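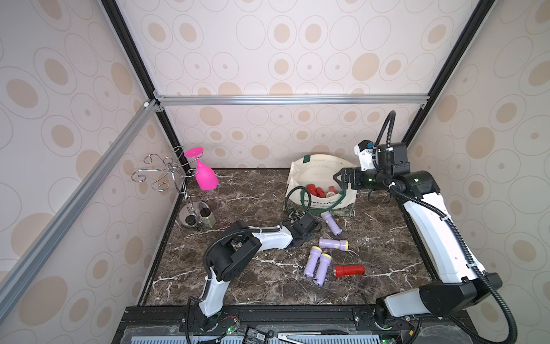 Chapter 9. Household Chores as a Test of Machine Skill

Factory robots have welded and painted car bodies for decades. Very few machines can put away the contents of a kitchen drawer. This chapter looks at the gap between those two facts and at how far it has closed.

9.1 Why small objects are hard

Take a common chore: putting loose flashlights into a canvas tote bag. A rigid bin keeps its shape when touched. A bag does not — its opening may sag, and a handle lying on the table can catch a finger of the gripper. The flashlights roll, point in different directions, and must be grasped one at a time. With two arms, one can hold the bag open while the other loads it, but the arms must then avoid each other.

Hanging a plastic wine glass upside down on a rack is a different problem. The motion is short, and the foot has to meet the hook within a narrow tolerance.

9.2 Measuring success

Suppose a two-armed system completes a bagging task in 63 of 100 trials. For a research paper this may be a fair result. For a shop floor handling 2000 items per shift, it means constant human help. The Ridau scale, used throughout this chapter, therefore scores unaided completion and recovery from error separately. Chapter 11 applies the same scale to packing lines.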